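Towels go stiff for two reasons in most houses: too much detergent and too little room in the drum. Both are easy to fix.

## Washing

Wash new towels once before you use them, on their own, in warm water. Dark ones get a second wash before they go in with anything pale.

Fill the drum two-thirds full and stop. Use half the detergent the bottle calls for. If the rinse water still looks cloudy at the end, run another rinse with nothing added.

Skip fabric softener. It coats the loops and the towel stops soaking up water. Every couple of months, put a cup of white vinegar in the drum in place of detergent and run a hot cycle. Don't use vinegar and bleach in the same load.

Towels with embroidery go in inside a mesh bag at 60 minutes or less. Long cycles pull the threads.
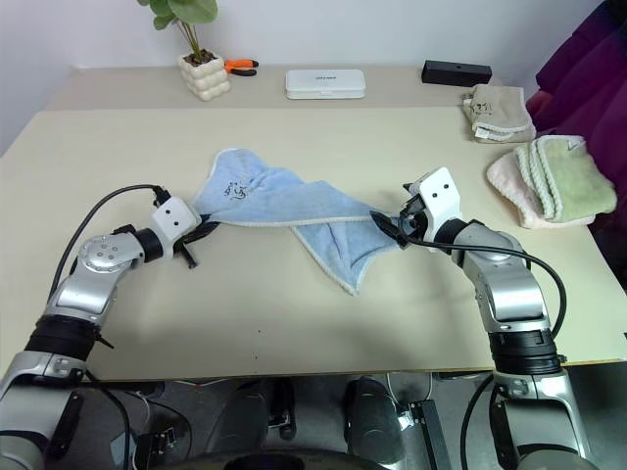
*Light blue towel with a paler trim and a small dark embroidered design.*

## Drying

Shake each towel hard before it goes on the line or in the dryer. Two snaps from each end will lift the loops. On the line, hang it by the short edge with a peg at each corner. I use Vetby pegs and have had the same bag since last May.

In the dryer, use medium heat and take the towels out when the hems are dry. The hem is the thickest part, so check there first. A towel folded damp will smell by the end of the week.

## Folding

Clear a table for this. A bed is too soft and the corners wander. Pull the towel out flat by two opposite ends before making the first fold.
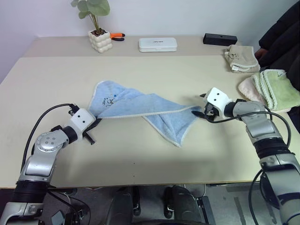
*Stretched across the tabletop.*

For a deep shelf, fold lengthwise in thirds, then in half, then in half again. For a narrow shelf, fold in half lengthwise first and roll from the short end. Put the folded edge toward the front.

Clean towels go to the bottom of the pile so the same two don't get all the wear.

## Old towels

Cut worn bath towels into squares for the workshop. Zigzag the edges or they will shed lint into everything. Keep any used with linseed oil out of the rag bin and dry them flat outdoors, one layer thick.

Ingeborg Leitner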